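3.2 Spell length and performance on return

Horses coming back from a break of more than 40 days were treated as first-up runners. The cutoff was chosen after looking at the race records from Plillholm and Gilham, where most stables in regular work sent a horse out again well inside that time. A shorter cutoff would have put many stayers into the first-up group when they had only missed one suitable race.

Margins were taken from the judge's official sheet. Where a horse was eased down in the straight, the stewards' note was checked and the run was left out of the margin analysis but kept in the finishing position analysis. Runs on heavy ground at Gilham were kept in both. Murín (in his study of northern tracks) dropped all such runs, and this should be borne in mind when his figures are set beside ours.

The first-up group did worse than the fit group over a mile and beyond. Over sprint distances the gap was small and changed sign between the two seasons. Older geldings held their form best after a spell, while three-year-old fillies lost the most ground, chiefly in the last furlong. Second-up runs were better than first-up runs in every age group except the oldest, where only 27 horses qualified and little can be said.

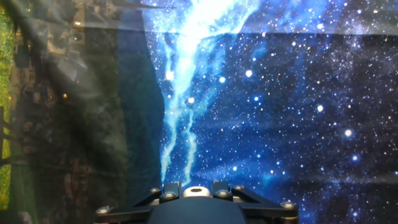
Figure 2. Gripper and printed backdrops.

3.3 Effect of the barrier draw

The draw was coded as inside, middle or wide according to the size of the field, so that gate 8 counts as wide in a field of nine but as middle in a field of fifteen. Scratchings made after the draw were allowed for by moving each remaining horse inward. Enness is the only one of the three tracks with a chute start, and races from the chute were analyzed on their own.

At Plillholm an inside draw helped over the shorter trips, where the field reaches the bend early. At Gilham the effect was weak. At Enness wide runners did slightly better from the chute when the rail was out, a pattern that local riders have long taken for granted - the ground near the fence cuts up quickly after rain.
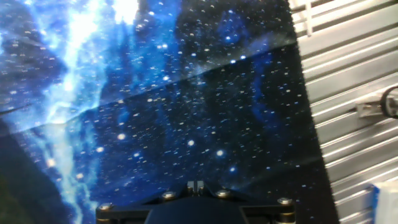
Figure 3. Star-printed surface.

Sectional times were available for Enness only, from February onward, and were used to see whether wide runners covered the early part of the race faster. Each run was plotted as a single point, with early pace along the bottom and finishing position up the side. The first plot was as crowded as the star print in Figure 3, pale specks over the whole of a dark ground, and no trend could be read from it by eye. Grouping the runs by draw and distance made the pattern clearer. Wide runners went faster early over sprint trips and paid for it late, but over longer trips their early pace matched that of the inside group.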